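Collections Research > Papers > Public Enquiries > Section 3

4 min read

3. Sources of the specimens

The 1546 specimens in this study came to the Skurik museum through its public enquiry desk. Most were dry insects or parts of insects, sent by post in pill boxes, matchboxes and folded paper. A smaller number arrived in alcohol. All were examined by Sofia Gkikas, and difficult larvae were compared with named material in the Manolakis collection. Specimens that had been crushed in the post were kept if the head or the tip of the abdomen could still be seen.

Senders filled in a short form giving the room, the surface on which the animal was found, and whether it was alive. Rooms were grouped into 4 classes: kitchen, bedroom, bathroom and other. Finds on clothing were entered under the room where the clothing lay at the time, whether it was folded in a drawer or left in a heap on the bed. Finds in luggage went under other.

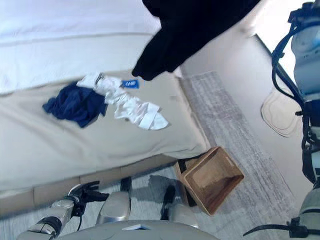

3.1 Carpet beetle larvae and cast skins

Cast skins of carpet beetles were by far the most common item from bedrooms. They keep their shape and hairs for a long time after the larva has left, so a skin shows that larvae were present at some point but says little about when. We therefore counted skins and living larvae separately. Adult beetles were mostly reported from window sills and are treated in Section 4.

Many senders believed that the skins were bed bugs. The two are easy to tell apart under a hand lens. A bed bug skin is smooth and flat with clear leg cases, while a carpet beetle skin is banded and bears stiff hairs, often with a split along the back.

Figure 2. Bed with upholstered headboard, pillows, duvet and runner.

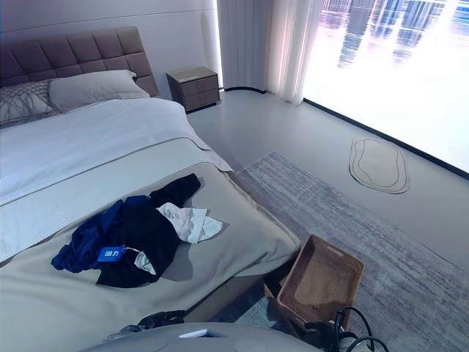 Larvae of this group feed on wool, feathers, hair and dead insects, and will cross other materials to reach them. The Tidisia key, which we used for all living larvae, separates the species on the form of the hair tufts and does not need dissection. Senders were asked to search seams and folds before bare surfaces. On a headboard such as the one in Figure 2, the seams between the tufted squares would be searched first, then the hem of the runner where it falls over the side of the bed. Loose debris from each place went into its own tube.

3.2 Limits of the sample

The enquiry desk receives what people choose to send. Animals that look alarming are likely to be over-represented, and very small ones such as booklice are probably missed. Senders in Bovotgate also had a collection point at the town library, and the share of living specimens from there was higher. We made no correction for this. Forms with no room given were left out of Table 3.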